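Four years ago the old Furine department store on Lavley's main street was a shell with pigeons on the third floor. Now it has a bakery, a bike shop, a dance studio and a waiting list, and the woman who heads the Lavley downtown office still sounds a little amazed when she talks about it.

"I used to walk visitors around the block so they wouldn't see it," she told me over the phone last week. "Now it's the first place I take them!"

She asked me to leave her name out, because she thinks the tenants should get the credit. Fair enough, but she was in the room for every city council vote on the building, and she remembers all of them. The first one, in October of her first year on the job, failed. The council didn't want to spend public money on a roof for a building the city had only just taken over for back taxes.

"They were right to be nervous," she said. "This town has been burned before. Somebody comes in with a nice drawing, the check clears, and then you're looking at a fenced lot for ten years. So we went back and asked for less."

What they asked for was a grant program with a very low ceiling. Any business willing to sign a lease in the Furine building could apply for $2000 toward its own fit-out, or $3000 if the space had no working plumbing. The money was paid after the work passed inspection, never before.

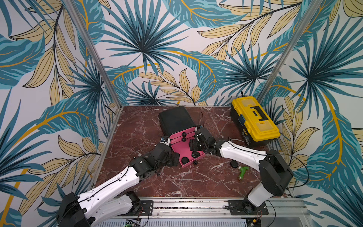 I asked whether such small sums really made a difference, and she got going (it's a subject she loves). "People hear $2000 and they laugh. But if you're opening your first shop, that's your sign and your permits, and maybe the counter too. It's the part the bank won't touch. I had a baker cry in my office over that check, and then I cried, and then we went and looked at ovens."

The roof did get fixed in the end, by way of a low-interest state loan that the rents are now paying back. She is proud of that loan and will walk you through the repayment schedule whether you ask or not. I did ask, and I enjoyed it more than I expected to.

There was also a bigger offer on the table. Jalell, a developer from out of state, wanted the whole block for a project it called Xenos – apartments on top, a parking deck behind, one large store at street level. Some council members liked it a lot. She didn't, and she said so at the time.

"I have nothing against apartments. We need apartments! But they wanted the building for a dollar and no property tax until my kids are in college. I said, let's see what they'll do without the tax break. They stopped calling."

Does she worry that they'll be back, now that the block is worth something? She laughed. "I hope they are. There are two empty lots by the railroad station and I'd be happy to show them both. They can pay the asking price."

The next fight is over parking, as it always is. Merchants want the two-hour limit enforced, residents upstairs want permits, and the council will hear from both sides at its next meeting. After that comes the elevator, which still doesn't go to the third floor. She already has a contractor's estimate pinned above her desk, and she read me the whole thing, line by line, sounding perfectly cheerful about it.

We use cookies to improve your experience on this site. By continuing to browse, you agree to our cookie policy. Accept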